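Okay friends, I promised a thread on how we put together the budget for the tool-handling arm, and I've been putting it off for ages, so I made a big pot of coffee and I'm going to try to get it all out in one sitting. It'll be long. You know me.

Quick background for anyone new: I do the planning and purchasing for Fashola, a small shop that does maintenance on rental properties. Tools go out in the morning, tools come back in the late afternoon, and putting them back where they belong eats more of the day than you'd ever guess from outside.

We had $43,000 approved to spend on equipment this year. That sounded like a huge amount of money to me in the spring. I walked around for a week feeling rich!

Then I started asking for quotes. The arm from Nilano took a bit more than half of it, and I'd been told to expect that, so fine. What I hadn't pictured was how much of the rest would be claimed by things that never show up in the sales video.

A list of what ate the money, in the order I found out about it: the gripper (sold separately), the finger pads (sold separately from the gripper, if you can believe it), the wrist camera, the mount, the cables, freight, a floor plate, an electrician for half a day, and the training.

My first piece of advice, which I'd happily put on a T-shirt: ask every vendor for the price of the thing doing YOUR job on YOUR floor. The Nilano rep was really lovely about it once I asked that way. The second quote was two pages longer than the first and I've never been so glad to see a bigger number. 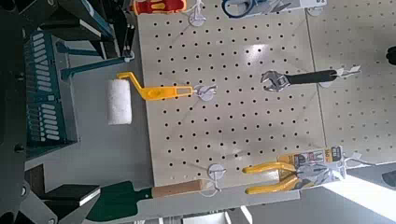
So, the gripper. This is where I spent most of my worrying. We looked at a vacuum style, a soft three-finger style, and a plain parallel one from Limiseck, and I had my heart set on the soft one for a while (it looked so gentle in the brochure, like it was picking up eggs).

But hand tools are such a mixed bag. Some are fat, some are skinny, some are heavy at one end and light at the other. Our crew lead sat me down with a box of them and had me try to pick each one up with just two fingers, flat, and I learned more in ten minutes than I had in a month of reading spec sheets. Please try this at home before you buy anything.

We went with the Limiseck, and put what we saved into a second set of finger pads. I'd budget for spare pads no matter what you buy. Pads wear, and a pad on backorder means the whole expensive arrangement sits there looking at you.

Somebody asked me last time how we decided between buying and leasing. Long answer coming, sorry!

Suveo offered us a lease at 18 months with a buyout at the end. The monthly payment was comfortable, I liked the people, and it included swapping out a failed unit, so there was a lot to like. I made a spreadsheet, then a second spreadsheet to check the first one, and then I went for a walk.

What settled it was the equipment around the arm. The lease covered the arm and its controller and nothing else, so we'd still be paying up front for the gripper, the camera, the mount and all the little stuff. If we'd sent the arm back at the end, we'd have been left with a pile of accessories that fit somebody else's robot.

If we'd been less sure of the job, I'd have leased. I want to say that plainly so you don't take my choice as a rule. A friend's bakery leased through a different outfit and they're very happy, and their work changes with the season in a way ours never has.

Now the part I really wanted to talk about, and the part I'd have skipped entirely if our crew lead hadn't nagged me: money for the place where the tools live. I had one line in my first draft that just said "storage" with a tiny number next to it. Bless my heart.

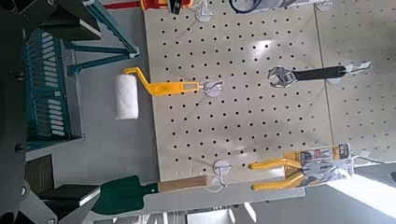
Hooks deserve their own line in your budget, and I mean it. A person can hang something on nearly anything, at nearly any angle, while talking on the phone. An arm needs the hook to be in the same spot tomorrow, and it needs the hook to suit the tool. The white ones with the round base are what I'd point you to, and you can see how the prongs go around the yellow handle of the paint roller. A roller is such an awkward shape, with that bend in the frame and all the fluff out at one end, and I'd want to know how any hook handles a roller before I ordered a whole carton of them.

Same thing with pegboard. Buy panels with the same hole pattern, and buy them all in one order if you can manage it. I nearly saved us a few dollars by mixing two brands, and the spacing was off by a hair. A hair is plenty when something has to be taught where every hook is.

And keep spare hooks! Budget for more than you have tools. You'll move things. You'll find out that two tools are too close together for the fingers to get in between them, and then you'll want an empty hook to shift one over to, and it's so much nicer to have that hook in a drawer than in a shopping cart.

Packaging is another one I'd never have thought of. A pair of pliers on its store card is a completely different thing to pick up than a pair of pliers by itself. The card is wide, it flaps, it sits right behind the jaws. Decide early whether you want new stuff handled on the card or off it, and write that down, and then tell whoever unpacks the deliveries. We've gone back and forth on it ourselves.

Training. Oh, training. Nilano's package came with 2 days on site. I added another two to the budget and felt extravagant about it, and I'd do it again in a heartbeat. The first visit mostly went to safety and getting comfortable with the controller, so the real questions didn't start coming up until the trainer was packing to leave.

Pay your people for the time they spend learning, too. It sounds obvious, but I've seen plans where the training hours are just sort of assumed to come from somewhere. Put the wages in. Put in lunch, while you're at it. We did sandwiches and everyone was in a much better mood for the afternoon.

Things I underestimated: freight, the electrician, and how long I'd spend on the phone about insurance. Our policy had to be adjusted and the premium went up a little. Call your agent BEFORE you sign, and have the model number handy, and maybe a snack.

Things I overestimated: the software. I'd set aside a scary amount for some kind of yearly subscription and the basic license did everything we needed. That leftover turned into the extra training days, so it all came out in the wash.

The contingency line was ten percent and I got teased for it. We used over half. I'll be putting ten percent in the next one as well and they can tease me all they like.

How long did the planning take? From the first phone call to the purchase order was 4 months, and I'd say the first of those was me learning what the words meant. There's no shame in that! Ask the silly questions. I asked what "payload" meant on three separate calls and got a slightly different answer each time, and the differences turned out to be useful (ask if it includes the weight of the gripper, please, I beg you).

A few people have messaged wanting the spreadsheet. I'm happy to share it once I've taken our prices out and fixed the tab where I typed notes to myself in the total column. Give me until June.

Also for the person who asked if the crew minds having it around: they've been good sports. The biggest complaint so far was about my choice of floor tape, and they were right, it peeled up at the corners and I've ordered the thicker kind.

Next thread will be about maintenance contracts, I think, unless you'd all like to hear about the insurance calls in more detail. My coffee's gone cold and I have a delivery to sign for, so I'll come back this evening and answer whatever's piled up in the replies.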